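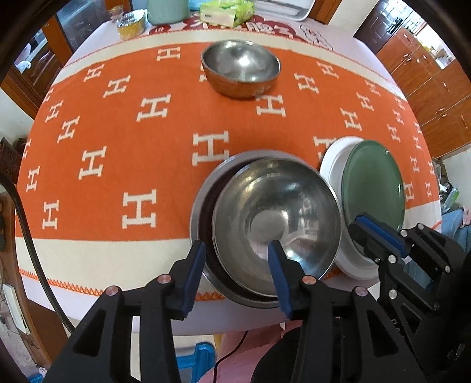
Gripper on the rim of the steel bowl, with the bigger pot or basin underneath.

Hi all,

Back on the list after a quiet stretch, and thanks for the nudge on the bowls question! I've been meaning to write up where our half of the Windale club has gotten with the dishes task, so I'll answer inline and then ramble a little at the end.

On 05/07/2025, the Londari team wrote:
> We've been practicing with cups and they're going fine, but bowls are
> giving us fits. Do you grab the rim or try to get under the bowl? We
> keep shoving it across the table.

The rim, always, one finger outside and one inside. We tried going underneath back in April and gave up after an afternoon of chasing a bowl around like a hockey puck. With the rim you come in with the fingers wide open, get one of them well down inside, and only then close. If you close early you pinch the very top edge and the whole thing tips toward you. Steel is slippery too, so take it slow on the lift (our newer members all want to yank it, me included when I'm tired).

> Also, is it worth doing nested stuff? The rules only say "stack and
> unstack", nothing about sizes.

I'd say yes. The Abella round last season had one bowl inside another and half the teams had only ever practiced with single items. When a bowl sits inside a pot you've got much less room for the outside finger, so you have to pick your spot on the rim before you move in. We do the single bowl first until everyone is comfortable, then the nested one, and then plates if there's time. Plates are a whole other email.

> How many runs do you do before you call a task done?

We set ourselves 300 for the bowls and we're at 56. So, um, not done! A run for us is approach, grab, lift, set down, let go. We do them in blocks of 60 minutes and swap whoever is on the gripper after that, or sooner if a wrist starts complaining. I used to think longer blocks were better, but my notes from the second hour were pretty much useless.

> Last one, do you clear the table completely? Ours is in somebody's
> dining room and it's a pain to move everything.

No, and I wouldn't bother. We leave the everyday things toward the back and just keep the front part free enough to work in. The busy tablecloth stays on as well. One of our members was sure the pattern would mess us up and wanted plain white paper under everything, and we argued over it for longer than I'd like to admit. My feeling is that real tables have stuff on them, so we may as well practice on one. 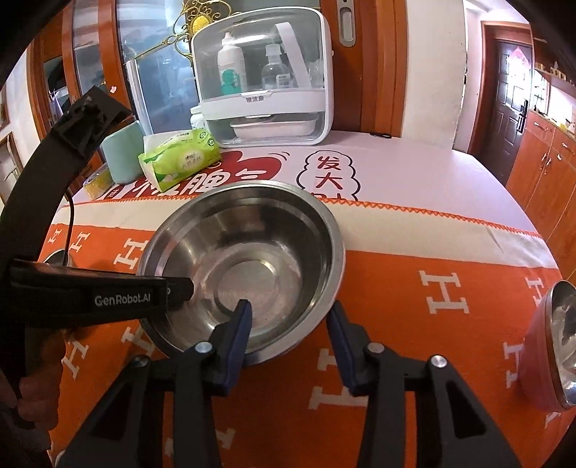 Coming in low toward the near rim, fingers open.

That low approach is the part I'd work on first if I were you. Line up with the near edge and stop there for a second with the fingers open, check that you're straight, then go over the rim. When I skip the little stop I end up coming in at an angle and bumping the side, and then there's your hockey puck again.

A few other things while I have you:

The Clernier meet is still on as far as I know, but I haven't seen the final task sheet. If anybody has it, please post it here and not just in the chat, I can never find anything in there.

We need around 3 more bowls in odd sizes. Mixing bowls, dog bowls, whatever, as long as it's steel and you don't want it back in perfect shape.

And if the Londari folks want to come over and try our setup some afternoon, please do. Bring your own gripper if you can, so you get the feel of it with the one you'll be using. Just reply on the list and we'll work out a time. There will be snacks.

Cheers from the Windale dishes crew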